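Two Hands, Four Gripper Jaws and a Yellow Plate

Anselmo Campos has strong feelings about cutlery. He would like them to be taken down accurately.

"A fork is an insult," he says. "It's thin, it's shiny, it lies flat on things, and it has a pointy end that gets caught on everything. If you wanted to design an object to make a robot look stupid, you'd come up with a fork and then you'd go home early."

Campos runs manipulation testing at Ultham, a small outfit in Troltcombe that gets paid to try out robot hands and grippers made by other people. Manufacturers send the hardware over with a brochure. Ultham sends back a report, and after that, Campos says, the phone calls are usually shorter.

Since August he and his colleague Ilango Kurian have been working through what they call the kitchen comparison. On one side is a plain parallel-jaw gripper, the kind with two flat fingers that open and close. On the other is a pair of five-fingered hands. Same arms, same cameras, same kitchen chores, and one long argument that was going on before I arrived and was still going on when I left.

"I'm the jaw man," Campos says. "Ilango is the finger man. We sit at the same table for lunch, but it's a big table."

The case for the jaws is easy to make, and Campos makes it often. They have one motor each. They weigh little. When they go wrong, there's a short list of things to look at. In the first round of tests, which was mostly picking up objects from a flat surface and putting them down somewhere else, the jaws won by a distance that Kurian describes as "unhelpful." He blames the test.

"It was a test designed for jaws," Kurian says. "You put a block on a table. The block has two parallel sides. Well, congratulations. My mother's kitchen doesn't have any blocks in it."

So the second round was dishes. The team fitted out a bit of counter with a sink and a dishwasher, bought plates and cups of the sort that people really own, and started over. The log now holds 3967 grasp attempts across both kinds of hand, of which 2051 were made with fingers. Kurian went a little over half on purpose. He says the fingers needed the practice, and then asks me to put down that it was the software that needed the practice.

The dishwasher was his idea too. A lower rack is a nasty place for any kind of hand: the tines stick up, the door sits open at shin height, and the thing you want is leaning on something you don't want to touch. The jaws have to come in straight and need space on both sides of whatever they're picking up. Fingers can, in principle, hook a thumb over a rim and slip the rest in behind.

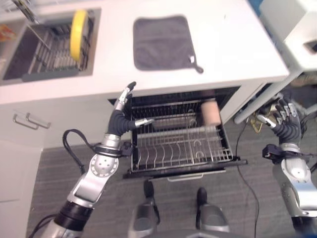 "In principle," Campos repeats, and lets the words sit there for a while. He'll grant that plates are where his jaws start to look bad. A plate standing on edge is fine as long as it faces the right way. Turn it a few degrees and the whole arm has to swing around to line up, and pretty soon an elbow is somewhere an elbow shouldn't be. "I have seen that arm try to get into a cabinet with the door closed," he says. "All to pick up a plate. You had to admire the commitment."

Cups are more even. The jaws take a cup by the rim, one finger in and one finger out, and they're quick about it. The hands wrap around the body, which takes longer and looks a good deal more reassuring. Kurian thinks the reassurance is worth something. Campos thinks it's worth nothing and that people should learn to be reassured by numbers.

Then there is the matter of the gloves. The hands came with bare metal palms, and the first ceramic plate they met went straight through them like soap. Mircea Stanciu, who builds and repairs most of what the other two break, put fabric gloves on them and left the fingertips uncovered. Campos objected in writing. His position was that a glove is a modification, that nobody had glued anything to his jaws, and that if they were handing out clothing he would like some rubber pads. He got the rubber pads. The numbers for both improved, and both men took credit.

"The glove cost less than lunch," Stanciu says. "The hand cost more than my car. I know which one made the difference, and I'm not going to say it in front of the hand."

Stanciu has his own ranking, based on how much of his evening each device takes up. The jaws have been on his bench twice. The hands have a drawer. Tendons stretch, a knuckle gets stiff, a wrist cable finds something to catch on. He has replaced the same thumb joint so often that he keeps the screws in his shirt pocket. Still, when I ask which he'd keep if he could only keep one, he says the hands without much of a pause. "The gripper is a good tool. But I fix it and I learn nothing."

Control is the other half of the comparison, and the half that gets less attention in brochures. Ultham ran everything with two controllers. The first is the one that came with the arms. The second is made by a company called Hegde, and Facundo Paredes, who does the software, spent most of a month getting it to talk to the fingers. The stock controller sends commands to the hand every 20 milliseconds or so, he says, unless it's busy, in which case it sends them when it feels like it. With jaws you'd never notice. With ten fingers you notice at once, as one hand is already closing while the other is still thinking it over.

"It looked like a man trying to clap in a dream," Paredes says.

The Hegde box fixed the timing and brought some problems of its own, among them a fan that can be heard from the parking lot. Paredes likes it anyway. He is less fond of the head camera, a Valer unit that he finds too eager to adjust itself whenever something white and shiny comes into view. A kitchen is mostly white and shiny. He ended up locking the exposure by hand and sticking a note on the monitor telling everyone else to leave it alone. The note has been moved twice. He would like to know by whom.

So who's ahead? The dish round isn't finished. There are 152 attempts left on the sheet, almost all of them with cutlery, and Campos has been putting them off. On plates, the fingers lead. On cups it's a tie that each side has its own way of reading. On time per item the jaws are well in front, and on repair hours they're so far in front that Kurian asked for the column to be moved to an appendix. It was moved to page one.

Their client, Thirumalai Nair, wants hands for a machine that will work in the kitchens of care homes, and he has been patient. He came by to watch for an afternoon and asked the only question that made everyone in the room stop typing: could he have one of each? Jaws on the left, fingers on the right?

"We'd never tried it," Campos says. "Months of this, and we'd never tried it. Ilango was very quiet. I was also very quiet."

They've ordered the adapter plate. Stanciu has pointed out that a mixed pair means two sets of spares, two calibration routines and, by his estimate, a second drawer. Kurian is already rewriting the test sheet. Campos wants it noted that the fork will be picked up by the left.

Interview conducted in Troltcombe, 11/02/2025.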